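Home | Guides | Town Hall 101 | Get Involved | Contact

How to Speak at a City Council Meeting (Without Losing Your Nerve)

My first time at the microphone in Nistthorpe, I read so fast that I finished with half my time left and then just stood there. I've been back a lot since, mostly about buses and once about a very ugly fence, and I really do think anybody can do this! Here's how I go about it now.

Step 1: Find your item on the agenda

Our council posts its agenda online a few days ahead. Yours probably does too (look for "Meetings" or "City Clerk"). Open the full packet, even if it's huge. The one for the Bolport bus contract ran to 86 pages, and the bit I cared about was in a staff memo near the back. Write down the item number, because the clerk will ask for it.

If your topic isn't listed, you can usually still talk during general public comment. Just know that the council mostly can't vote on it that night.
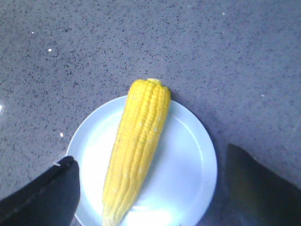
Step 2: Sign up early

Some towns want an online form by noon, some have paper cards by the door. Call and ask. I do the form at my kitchen counter as soon as it opens, then show up early anyway in case my name got lost (it happened in January, and Duyên Mai in the clerk's office kindly squeezed me back in).

Step 3: Write less than you think you need

You'll probably get two or three minutes. Mine is three, and 900 words does not fit - I tried. Start with your name and your neighborhood, then say what you want them to do, like "Please vote no on item 4." Put that right up top. After that, give one story and one number.
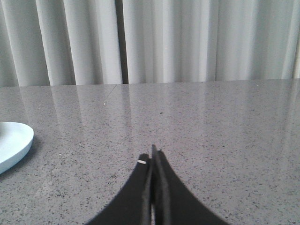
The story should be yours. When I talked about the Trotis Street stop, I told them how long I'd waited there with groceries, and that got more questions than any chart I've ever waved around. For the number, use something from their own packet and say which page it's on so they can flip to it.

Step 4: Practice out loud

Reading silently doesn't count! Set a timer, stand up, and read it to whoever is home. Cut anything you stumble over twice. I print mine in big type, double spaced, one side of the page only.

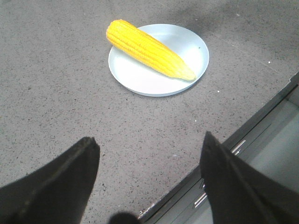 Corn on a white plate, gray speckled counter.

Step 5: At the microphone

Talk to the chair, and don't turn around to argue with the person who spoke before you, however tempting that gets. My neighbor Traian Ciobanu asked for $2,000 to repaint the crosswalk by Aksoy Park, said thank you, and sat down with a minute to spare. He got his paint.

They may not look up while you're talking. Try not to take it personally, they're often reading along. 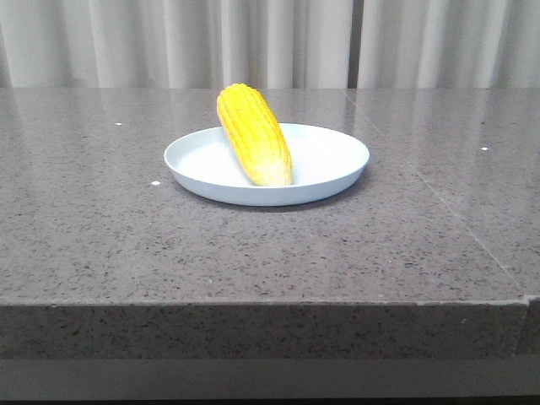

If the buzzer goes off, finish your sentence and stop. Hand the rest to the clerk in writing and ask for it to go in the record.

Step 6: Follow up

Email your council member the next morning, two or three lines, with your comments attached. Then check the minutes when they come out. If your name or your position is wrong, write to the clerk before the next meeting, when the minutes get approved.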